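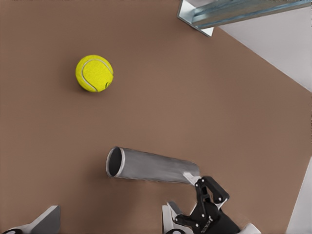

Fleltska grasp planner: gallery

On this page we collect the pictures from our simulator work on Fleltska, the grasp planner that we develop in the Hundach group. The page is for colleagues who use the planner and for students who will start with us in November. The code and the scene files are in the group repository, in the folder "tabletop". If you take a picture for your slides, please write the name of the project next to it.

Tube and tennis ball, table view. The fingers are on one end of the metal tube and the ball lies farther back on the table. We use this scene for testing the choice of grasp point on long objects. The planner may choose any point along the tube, and the cost function decides how much it likes the ends.

The ball belongs to the perception side of the test. Florante Soriano wrote the segmentation node, and he wanted one object with strong color and one object in gray, close in brightness to the arm. The gray one is still the harder of the two. The dark opening of the tube was for a long time segmented as a separate object, and the planner then received 2 targets in place of one. This is corrected in the present branch.

Shadows and surface. The renderer gives soft shadows, and the table has a weak texture so that the depth estimate has something to hold on to. Eino Ruotsalainen keeps the lighting settings in one file. Please do not change them inside the scene file, as the nightly run will overwrite your values.

Numbers for this scene. One full set is 700 episodes with random object poses. In the last set the planner asked for a second grasp proposal in 267 of them. Most of these requests came when the tube pointed toward the arm. The time limit for one plan is 20 milliseconds, and Wissam Nassar is now measuring where it is spent.

Contact model. The pads of the fingers are simulated as softer than the finger links. If you see the tube slide in your own runs, check first the friction value of the pad, and only after that the controller gains. I lost two afternoons by doing it in the other order.

Questions about the scene files go to Gerrit Buthelezi. For the planner itself, please write to me.

Anselmo Guimarães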